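4.2 Planner and grasp checks

The Drasbridge planner takes a parts list and an ordering graph and returns a sequence of pick and insert calls. Its authors present it as general. We are less sure, and this section sets out what we could and could not reproduce on the Gunix cell at Astwood.

Our task is desktop computer assembly with two arms. Parts wait in a printed fixture to the left of an open tower, as in Figure 2, with the hard disk upright in its caddy and the processor in a square recess. The planner is given fixture poses from a file and never corrects them.

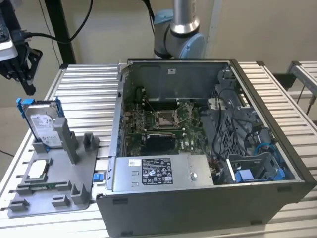 Giving the poses in advance removes most of the difficulty that the planner is said to solve. In simulation we ran 3000 episodes and saw very few failed plans. We do not take much comfort from this. The simulator has rigid cables, or none, and a real case is full of slack ones. When we shifted the fixture by 2 mm without telling the software, it went on reporting the same confidence as before.

The Değirmenci grasp checker was added to deal with this. It takes the wrist camera image and returns a score for whether the part is held well enough to move. We trained it on 200 labelled images and kept 60 back for testing. The test images came from the same cell under the same lights, so the result says little about any other.

The drive carrier is the case we trust least. Figure 3 gives the wrist view with the fingers closed on the lower end of the blue carrier, at the drive bay. The ribbed metal to the left and the wires in the case add strong edges close to the part, and we suspect the score follows these as much as the grip. Masking the background changed the ranking of several test images, which a sound grasp measure should not allow. Until that is explained we treat the score as a log entry only, and the controller does not act on it. 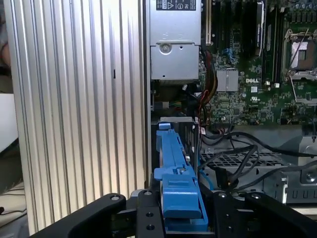

4.3 Force limits during insertion

The insertion routine stops on a fixed force threshold, set by hand for each part. We tried the automatic tuning supplied with the planner and went back to the hand-set values, as the tuned ones varied between runs with no change in the parts.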